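Fledham Cell Maintenance Group
Minutes of the meeting held Dec 5, 2021

Chair: Yhon Nina

1. Minutes of the June meeting
Approved with one correction. The spare wrist cable is stored in the Karras cabinet.

2. Left arm
Gripper finger screws were checked and two were found under torque. Both were cleaned, given fresh threadlocker and tightened. The wrist joint was re-zeroed afterward. Log reading at the time of the work was 1149 hours. Next grease is due before the Alberg visit.

3. Right arm
No faults logged. Cable slack at the wrist was discussed. Agreed to leave the loops as they are and look again after the next full week of running.

4. Pouring setup
The tilt limit for bottle pours is now 67 degrees. The old setting left too much in the bottle. Yhon reported that the grip force on thin plastic bottles still needs tuning and asked that no one change it between sessions without writing it in the log. Finger pads are to be wiped down after every session with drinks on the table, and the tabletop checked for spills near cables.

5. Parts
Drilto has quoted for replacement finger pads, delivery in about 2 weeks. Order approved. The old pads are to be kept until the new ones have been fitted and tested.

6. Actions
Yhon to order pads and update the log sheet.
Yhon to print the new tilt setting and post it by the controller.
Right arm cable check to go on the next agenda.

Drinks table, both arms; pouring into the ribbed tumbler

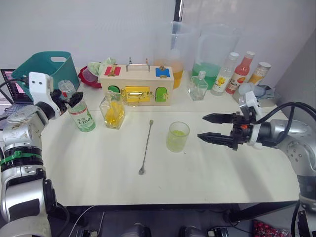
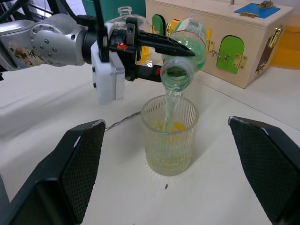
Page 2 of 2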